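Home Docs Hardware Care Downloads Issues

# Jodura hand gripper pair: setup and care card

Unit set 007, left and right
Last edited April 10, 2024

## What this is

Hello and welcome to the card for set 007! A Jodura set is two hand-held grippers with a camera on each, and we use them in ordinary homes to record people folding, sorting and stacking clothes. The recordings go into the Hirnix cloth collection. If you want the data format, read the Hirnix card. You only need this page if you have the grippers in front of you and want them to work well, and they really are a pleasure to use once they're dialed in.

## Before you start

Lay both grippers on a flat surface and go through the list in order.

- Look at the stickers. The right unit carries a QR code labeled "007右", and the right one always goes in the right hand. Swapped hands are the single most common mistake in our logs.
- Squeeze each trigger slowly a few times. The yellow fingers should meet along their whole length and spring back on their own.
- Check the screw at the top center of the housing and the one near the lower right edge. Snug is enough. The housing is plastic and the threads strip easily (ask me how I know).
- Wipe the lens with the dry cloth in the lid pocket. Don't use window cleaner on it.
- Plug in the cable and leave some slack. It should be able to follow your arm to the far side of a bed without tugging.

Then run `curkia check --set 007`. Curkia reads both units and prints one line for each. You want `OK` on both lines before you touch any clothes.

## Zeroing the fingers

Do this at the start of every session and again after changing fingers.

1. Run `curkia zero --set 007`.
2. Hold both grippers fully open until you hear the first beep.
3. Close both all the way, with nothing between the fingers, and hold for 2 seconds.
4. Open again and wait for the second beep.

A good zero reads under 12 counts on each side. If one side comes out higher, clean the fingers and try again. Lint at the base of the slot is nearly always the cause, and dark knits are the worst for it.
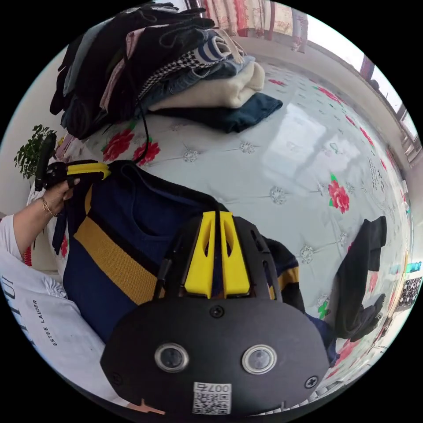
Thick knits and thin cotton want different amounts of squeeze, and it's worth spending a minute on both before you record anything you plan to keep. For a sweater, take a good bite, a full fold of fabric if you can get it. A thin shirt is better pinched with just the tips. Keep the second gripper in view of the first as much as you can; the two streams line up far more easily when each camera catches the other unit now and then.

Shiny bed covers are fine. We used to lay a matte sheet over them and have stopped bothering, and I'm so glad, as the recordings look much more like real homes now!

## Finger care

The fingers are the part that wears. Ours come from the Thongdee print shop in yellow, and we keep 17 spares in the drawer under the charging shelf.

- Brush out the slots after every session with the soft brush.
- Wash with a drop of dish soap, rinse, and let them air dry overnight.
- Swap a finger when the tip looks rounded or a sock slides out twice in a row.
- Always swap both fingers on a unit together. A new finger against an old one closes crooked.

To swap, unplug the unit, back out the finger screw, slide the old finger up and off the mount, and push the new one down until it clicks. Tighten, plug in, zero again.
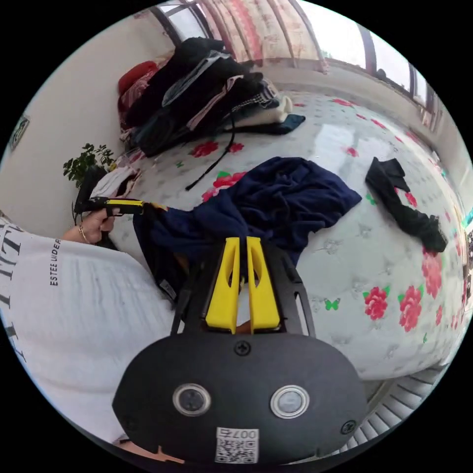 *Set 007 in use: yellow fingers pinching dark navy cloth, second gripper in the left hand.*

## Known problems

**Fingers close but the reading sticks.** Unplug, wait for the light to go out, plug back in. If it happens again in the same session, switch to the spare set and open an issue.

**Cable catches on the pile.** Run it over your shoulder on the same side as the unit. Clip it to a sleeve if you have one.

**Streams drift apart.** Fixed in the September release of Curkia. If you still see it, you're on the old version.

**Wrist gets tired.** Very real! Stop after every 82 picks and put the grippers down for a bit. The counter in Curkia will flash to remind you.

## Packing up

Fingers closed, cables coiled loosely, left unit in the left slot of the case. Write the last zero reading on the card in the lid so the next person has something to compare against.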